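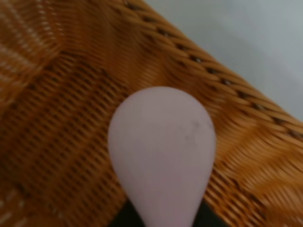

4.2 Coding of property loss in local incident records

The incident records used in this study were compiled by two local monitoring offices, one in Cernelov and one in Polik. Both offices log attacks on places of worship and on the homes of people targeted for their religion. They began with the same paper form, but their practice drifted apart over time, and the records could not be merged without recoding. This section describes the recoding of property loss. Deaths, injuries and displacement are treated in Section 4.3.

The Cernelov office records loss by building. A single entry covers one church, mosque, shrine or dwelling and carries a short free-text note on its condition. The Polik office records loss by claimant, so that a burned prayer hall may appear in several entries if more than one congregation used it. Left as they stand, the Polik records overstate the number of buildings affected and the Cernelov records understate the number of groups affected. We therefore kept two counts throughout: a building count and a claimant count. No attempt was made to convert one into the other.

The unit of analysis is the incident. An incident is defined as one or more acts of damage, seizure or forced closure in the same settlement within 60 hours, where at least one source gives a religious motive or where the target was a religious site. The time window was set after a trial on the Matić district file, in which shorter windows split single night raids into separate events whenever a second witness reported later than the first. Longer windows joined unrelated thefts to earlier attacks. Incidents with no stated motive and no religious site among the targets were placed in a residual group and left out of the main tables.

Movable property presented a separate problem. Most claimants listed furniture, vessels, books, textiles and stored food together, with no value attached. Where values were given, they had often been entered by the clerk from memory of local prices. We discarded all money values and coded movable property on a simple scale: none reported, partial loss, total loss. Items were sorted by use into worship goods, household goods and goods of unclear use. The third class is needed for objects such as bowls, cloths and baskets, where the same article may serve a household during the week and a congregation on feast days. Figure 2 gives an object type from this class. Coders were told to use the third class unless the claimant stated the use in plain words.

Two coders worked independently on the full set. Before coding began, both completed a training file drawn from the Matić district, and disagreements in that file were used to revise the codebook. A variable was accepted for analysis only if the coders agreed on at least 80 percent of entries. Building type, form of damage and extent of movable loss met this threshold. Stated motive met it for Cernelov but fell short for Polik, where clerks tended to enter the motive in the same line as the name of the suspected group. Motive is therefore reported for Cernelov alone.

Forced closure was coded apart from physical damage. A site was treated as closed if no public worship was held there for 7 consecutive weeks after the incident and if the records name a threat, an order or an armed presence as the reason. Sites closed for repair were coded as damaged only. This rule is strict and is likely to miss closures in settlements where the whole population left, as no one remained to report whether services had resumed.

Entries were stored in Dromby, a records tool developed for land claims and adapted here with added fields for source type and religious affiliation. Affiliation was entered as reported by the claimant. Where a source other than the claimant supplied it, the field was marked as second-hand. We did not infer affiliation from names, language or place of residence. Access to the unmasked file was limited to the coders, and settlement names were replaced with district codes before export.

Two limits should be kept in mind when reading the tables in Section 5. First, both offices depend on people who are able to travel to them, and reporting drops in the rainy months when roads are poor. Second, neither office recorded attacks on persons without a religious affiliation until late in the period. Differences between groups should be read as differences in recorded loss.

Figure 2. Woven basket with a braided rim. Object type coded as goods of unclear use.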